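I spent most of March reading my way through the letters of the 35th, and I keep going back to the ones written from the ford at Prelton, where the boys waited in the rain for orders that came a day late (poor fellows!).

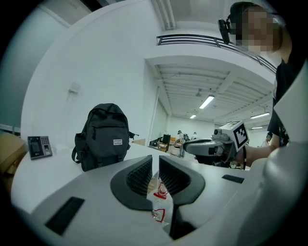

*Page last changed: March, 9:30 p.m.*

The muster roll lists 292 men, and the Lindel churchyard has 30 of them in one long row by the wall. I walked it slowly, reading each name out loud, and stayed until my feet got cold. Next I want to follow the old road up to Dorkmont, where the wagons went, and if the creek is down I'll go the whole way on foot.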